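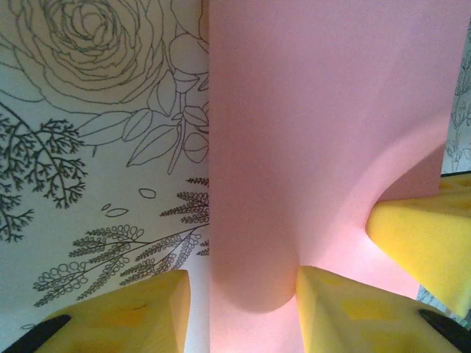

The botanical panel against the pink foam, yellow foam pads and a yellow block around it.

From: Jarmila Urban
To: Sturkness soft-crafts list
Date: April 20, 2024
Subject: Re: [softcrafts] Foam inserts and the printed panels

I have read the message below twice and I'm still not sold, so let me answer it before somebody orders material with our money.

> Hello all. I have been trying pink foam for the inserts and I
> think we should switch over completely before the September
> fair. It carves well, you can get a proper curve in it, and it
> looks lovely next to the rose and fern panels. The Illach
> supplier will do 62 sheets at a good rate if we say yes soon.
> The yellow can go for stuffing. No glue needed, the foam just
> sits against the panel and stays there. I don't see a downside.
> Paulík workshop

Taking the easy part first. Yes, the curve is nice. A scooped recess with a smooth face is hard to get in soft foam, and whoever cut that one has a steadier hand than I do. I tried the same shape last winter with a bread knife and got something like a chewed sponge. But one good curve is one good curve. I'd like to see five of them, cut by different people, before I believe it's the foam and not the cutter.

The color next to the panel I can live with. Those roses are only outlines, dark gray on off-white, so nearly anything goes beside them. What bothers me is how much of the drawing gets covered. The second rose is mostly behind the foam, and that's one of the two blooms people would be buying the panel for. If the block has to stand there, shift the print over or pick a stretch with more fern and fewer flowers. The seed heads and little loose petals can be hidden and nobody will complain.

Now "it just sits there and stays." For how long? The Jirnine boxes were supposed to hold by friction too, and by the second morning of the fair I was pushing inserts back in with a ruler. A straight edge against a flat panel looks very tidy on the bench. Put it in a car trunk and drive it over a gravel road, then write to the list again.

As for the yellow, I don't see why it gets demoted to stuffing. We have bags of it and it's paid for. Has anyone tried cutting the same recess in yellow and setting it next to the same print? It may look terrible. I would still like to be shown that before we spend anything.

And the rate. "Good" is not a price. We make about 200 boxes in a strong year, and I can't work out what 62 sheets gets us without knowing the thickness, which the message doesn't mention. It also doesn't say whether the Illach people take back unopened sheets. Last time they did not.

So from me it's a no for now. If Paulík can bring 2 finished boxes to the next cutting evening, one in each color, I will put them in my own car and drive them home and back. I'll report what moved.

Could whoever has the long foam knife please return it to the drawer? The short one is useless on anything thick.

Jarmila

--
You are receiving this because you are subscribed to softcrafts.
To leave the list, reply with "unsubscribe" in the subject line.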